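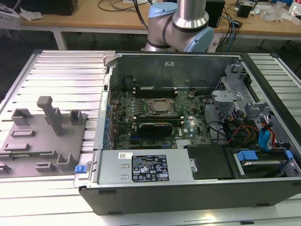

Side panel off, CPU in plain view. Today's patient is a Dell tower.

I am learning to repair desktops, and this month our club got 24 old office towers from a firm in Clusonau. I will write down what I learn, maybe it helps another beginner.

First lesson: look before you pull. In this one the power supply lies right across the front of the case and has a blue tab at one end. I spent ten minutes searching for a screw.

Second lesson: give every small part its own place. I used to put screws in a tea cup -- very bad idea. Now I like holders with slots and little boxes.

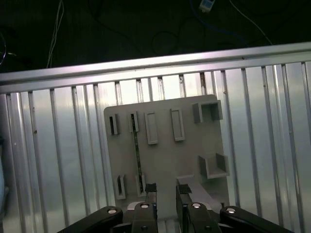

Also, I write the number of the tower on a piece of tape and put it next to the parts. Mine is 838. The numbers come from the old inventory, so they make no sense to us.

Third lesson: follow each cable with your eyes from one end to the other before you unplug it. The thin twisted ones are the easiest to forget.

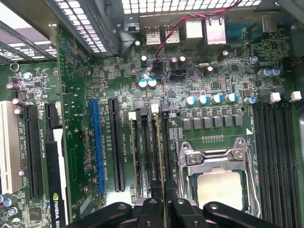 Jundwood Repair Club / Desktop Group
The capacitors are my next homework. I want to learn how to recognize a bad one by its top. If somebody has a good guide in simple English, please send it -- I read slowly but I read everything.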